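Garnitures de la pince à main : dépose, recollage, remise à zéro

27/01/2021

Suite des notes sur la pince à main du poste Bralis. Le billet précédent s'arrêtait au jeu dans les articulations. Entre-temps Joscha Böttcher m'a signalé des prises qui glissent en fin de course, surtout sur les objets lisses et bombés. Le compteur de fermetures affichait 1538 au moment où j'ai sorti la pince du service. Les garnitures n'avaient pas été changées depuis la mise en place du poste à Lurivcombe, en avril.

Premier contrôle, les articulations. Je prends chaque bras entre deux doigts, près de la bague, et je cherche un débattement latéral. Rien de sensible à gauche. À droite, un léger jeu sur la bague du bras porte-doigt, déjà noté la dernière fois et qui n'a pas évolué. Je n'y touche pas. Une bague qui sort de son logement n'y rentre jamais avec le même serrage, et je n'ai plus d'ébauches de rechange chez Diekmann avant la prochaine commande.

Deuxième contrôle, le parallélisme des doigts. Pince ouverte puis amenée à vide jusqu'au contact, avec une bande de papier entre les garnitures. Le papier est retenu en haut et part librement en bas. C'est cohérent avec l'usure : la matière a filé sur le bord inférieur et il en reste des brins accrochés au coin. Sur une pièce cylindrique on ne s'en aperçoit pas. Sur un flanc galbé, l'appui se réduit à une ligne et la pièce pivote.

Essai sur le canard jaune, qui nous sert de pièce difficile (plastique brillant, rebord évasé, pas deux faces parallèles). Vues prises avec les anciennes garnitures :
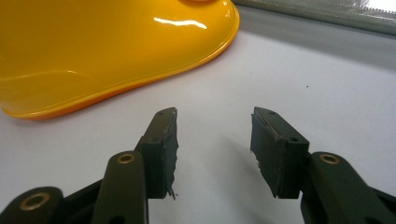
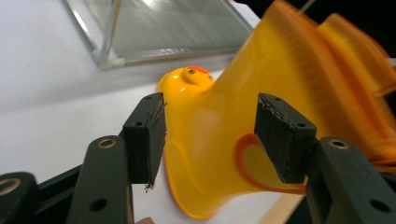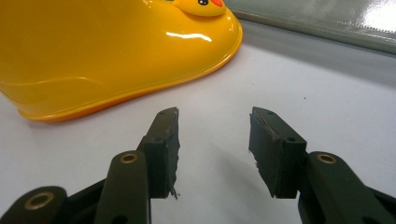
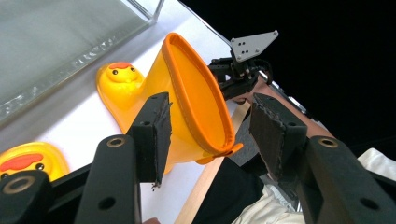
Anciennes garnitures, bord intérieur effiloché. Prise fermée sur le flanc du canard : deuxième vue.

Dépose. Les deux vis de chaque doigt, puis le doigt vient vers l'avant. Repérer gauche et droite au feutre sur la face arrière avant de desserrer, les deux se ressemblent assez pour être intervertis. La garniture se décolle à la lame plate, en partant du haut. Il reste un film d'adhésif qu'il faut enlever complètement. J'ai passé plus de temps là-dessus que sur tout le reste. Le solvant fort est à proscrire sur les doigts, il blanchit la surface et laisse un toucher gras. Alcool et grattoir plastique, en plusieurs passes.

Découpe. Gabarit en carton relevé sur le doigt et non sur l'ancienne garniture, qui s'est déformée. Le haut est en biais, le reste est droit. Je laisse un retrait sur le bord inférieur : l'ancienne dépassait et frottait la table à chaque approche basse, d'où, à mon avis, une bonne partie des brins arrachés. Matière : la feuille Drinov que Frauke Haberkorn avait mise de côté, coupée au cutter neuf contre une règle acier. Les ciseaux écrasent la tranche et le bord repart en charpie au bout de quelques jours.

Collage. Face du doigt dépolie au papier fin, dégraissée, adhésif double face d'un seul tenant, pose depuis le bas. Serrage à plat entre deux cales pendant 4 heures. Ne pas utiliser la pince elle-même comme presse, même si c'est tentant : l'effort passe par les bras et les bagues, et les doigts ne sont pas encore parallèles à ce stade.

Remontage. Vis approchées, pince fermée sur une cale étalon, puis serrage alterné haut et bas. Si on serre avant de fermer sur la cale, le doigt prend l'angle que lui donne le jeu des trous. J'ai dû reprendre le côté droit une fois pour cette raison. Papier de nouveau : retenu en haut et en bas des deux côtés.

Remise à zéro. L'épaisseur neuve décale la position de fermeture. L'ancien zéro donnait un contact à 235 points codeur, lecture refaite plusieurs fois, stable. Nouvelle valeur saisie dans le fichier de réglage du poste, ancienne valeur gardée en commentaire. Hildegard Fröhlich demande que le numéro de feuille y figure aussi, c'est fait.

Série de vérification : 33 prises sur le canard, par le flanc et par le rebord, orientations au hasard. Deux glissements, tous deux par le rebord, la pince abordant de biais. Par le flanc, aucun. Je n'ai pas de série équivalente avec les anciennes garnitures, donc pas de comparaison chiffrée.

À suivre :
- bague du bras droit, à remesurer au prochain démontage
- état du bord inférieur des garnitures, à regarder chaque semaine
- poser la question à Sombat Boonchu pour un gabarit de découpe en tôle, le carton a déjà pris du jeu
- recommander de la feuille, il en reste de quoi faire une paire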